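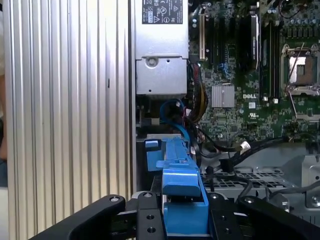 Been asked a few times how our house group does its prayer partners, so I'm putting it in a thread. We meet in Lorimitz on Sunday evenings and have been doing partners for 3 years. Some of it is specific to us.

Pairs, mostly. We allow a group of three if the numbers are odd. We don't go to four. With four people two of them end up listening and the time runs over.

We re-pair in April and again in the autumn. Six months is long enough to get past the surface stuff. People who want to carry on with the same partner can, but they have to ask for it, and both have to ask.

Husbands and wives aren't paired together. Men with men, women with women. I know other churches do this differently.

The passage we start from is James 5:16, "confess your faults one to another, and pray one for another". We read the whole of 5:13-20 on the first night. It matters that the elders, the sick and the wanderer are all in the same few verses as the confessing.

The second one is Galatians 6:2 alongside 6:5. Bear one another's burdens, and every man shall bear his own burden. Somebody always asks about that. The Greek words are different. The first is a weight that presses down, the second is more like the pack a traveller carries. Your partner helps with the first and doesn't take over the second.

What a normal meeting looks like: 60 minutes, once a fortnight, anywhere you can talk without being overheard. Kitchens are fine. Walking is fine. Cafés have not worked well for us.

First part is how you've been since last time. Second part is reading a psalm out loud, taking turns by verse. Third part is praying. If you've only got half an hour, shorten the first part. Everyone shortens the third.

We use the same questions every time. I'll give them as we have them on the card:

- What have you been reading, and what stayed with you?
- Where have you been tempted or discouraged?
- Is there anyone you need to forgive or go and see?
- What did I pray for you last time, and what's happened since?

You don't need to answer all of them. The last one gets missed most and I'd keep it in whatever else you drop. Write down what you prayed for or you won't be able to ask it.

On notebooks. First names or initials only, nothing you'd mind being read if you left it on the bus. I did leave mine on the bus once. It came back.

Confidentiality. What's said in the pair stays in the pair. It doesn't come to the Sunday meeting as a prayer request unless the person brings it themselves. "Please pray for a friend of mine who's struggling with drink" fools no one in a group our size.

The exception is if someone is in danger, or a child is. Then you tell the safeguarding lead at your church that day, and you tell your partner you're going to, unless telling them would make things worse. We say this aloud at the start of every round so it isn't a surprise to anyone.

Advice. Try not to give any for the first month. I'm poor at this. When someone tells me a problem I want to send them a book.

Hongjun Jiang was my partner the first year. He asked if we could have a minute's silence before either of us prayed, and I found it very hard going. I still do it now with whoever I'm paired with. He prays in Mandarin when he's tired and I say amen at the end.

When it doesn't work. Sometimes two people don't get on, or one keeps cancelling. If it's been cancelled twice running, the one who didn't cancel gets in touch with me and I ring the other one. Usually it's shift work. We've swapped people round midway through and it was fine.

Some people don't want a partner at all and that has to be all right. We had a woman who came for two years before she put her name down. She'd been in a church where this sort of thing was used to keep tabs on people. If you're setting one up, please think about who might be in the room with that behind them.

Which leads to a rule: leaders don't get reports. I know who is paired with whom and whether they're meeting. I don't ask what about. The leaders are in pairs like everyone else and don't get put with each other.

A few have asked for the psalm list. We just go in order, leaving 119 to be split over several meetings, and start again at the beginning each time we re-pair. Long ones you can cut. Don't skip the angry ones.

Ecclesiastes 4:9-10 is on the back of the card. "Two are better than one; because they have a good reward for their labour. For if they fall, the one will lift up his fellow."

Happy to send the wording of the card if you message me. It fits on one side of A6 if you leave off the verse. Next round starts on Sunday, and I still need one more man to make the numbers even.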